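Home & Workshop > Tips > Glue and Finishes
By Kļaviņa, October

We use cookies to remember your preferences. Accept / Manage

Looking after oil and wax on a timber bench

When I moved to Australia I brought the habit of oiling every wooden surface in spring, before the hot months. My first bench I oiled too much, and it stayed sticky for weeks. Now I do it more slowly.

First, clear the bench and brush it along the grain. Old glue drops come off with a plastic scraper. For grey marks I use 150 or similar paper, very lightly, and I wipe the dust with a dry cloth.

Put on a thin coat of oil with an old cotton T-shirt. Wait 15 minutes, then wipe off everything that did not go in. It should feel almost dry to the hand. Leave it overnight and do the second coat the same way. I used Closivico oil last year and Nullis this year, and I could not see a difference in colour.

Please be careful with the rags. Lay them flat outside until they are stiff, or put them in a metal tin with water and a lid. A ball of oily rags can catch fire by itself, even in a cool shed.
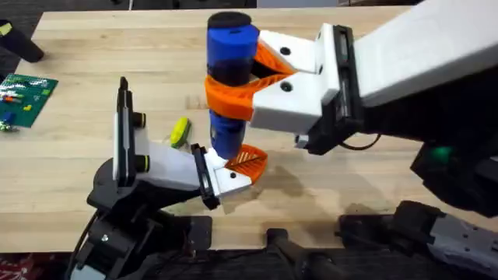

SMALL REPAIRS

A gap between planks can be left alone if it opens only in the dry season. If crumbs bother you, press in some soft wax with a plastic card and rub away the extra. Hard filler will crack when the timber moves again.

For a round dent, put a damp cloth on it and touch with a warm iron for a few seconds. Let it dry fully before any new oil.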